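Second arm for the folding cell, or spend it on grippers?

bmarinho
Budget request is due June 2, 2026. I have room for one more arm, or 16 sets of gripper fingers plus spare hose. Prellard quoted 7 weeks on the arm. What would you cut?

sorin_v
Fingers. You'll go through pads long before you need a second arm. Soft pads at 169 a set add up, so price them for the full year.

Adelino M.
Disagree. Pads are consumables – put them on the operating line and ask for the arm now. We waited in February and lost the slot.

bmarinho
Our table as it stands, one basket on each side and the arm on a blue terry piece:
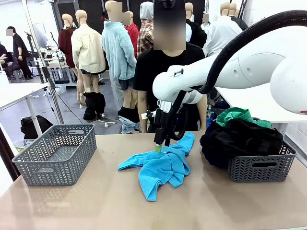 Reply #5 – leonor.s
One arm pressing into a bunched-up piece like that has nothing to hold the other end. I'd want 2.

Reply #6 – sorin_v
Still fingers. Has Posus quoted you on the mount? Ours cost more than I'd planned.

Reply #7 – bmarinho
Not yet. Will ask.

Contact the moderators | © Kolgate Forum | Back to top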